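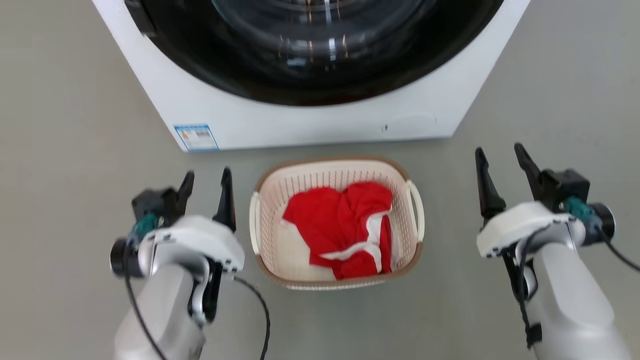
Relis helps small firms decide whether to buy a robot, and quite often the advice is to leave it alone for another year. We started because our founders had sat through too many sales talks and signed for two machines they should have sent back. Laundry is what most of our clients ask about, so laundry is what we test most. A pair of arms, a front-loading washing machine, a basket with one red garment bunched up in it: that is the sort of job a brochure will call solved. Our question is what it costs to have it done every day, by whom it is put right when it goes wrong, and what the old way cost.

Who we work for

Care homes, guest houses, small hotels and a few launderettes. Our longest-standing client is Bodent, which runs guest houses and came to us with a quote it didn't understand. We also worked through the plans for the Yeo site, where the laundry room was due to be rebuilt and the builders wanted to know where the sockets should go. They got their answer in May. The robot budget was put off.

How we look at a quote

We take the price on the front page and set it aside. Then we ask for the things that tend to be missing: fitting, floor space, spare grippers, cables, training, the support contract after the first year, and the wages of whoever stands next to it. If a supplier won't put those in writing we tell you so, and we'd be slow to go further.

We don't believe payback figures that assume the machine runs all night. Very few laundries have enough washing for that. We don't put much weight on a demonstration either, unless it uses your baskets and your sheets in your own room.

What we charge

A first reading of a quote is £400. A full plan with a trial is £2,000, and travel is on top if you are over 100 miles from us. We take no commission from makers or dealers and we don't resell anything.

Falska

Falska is our own costing sheet. It is a plain spreadsheet and rather ugly. Clients keep their copy and can change any number in it, including ours.

Page last checked October 20, 2020. Prices hold until we change them here.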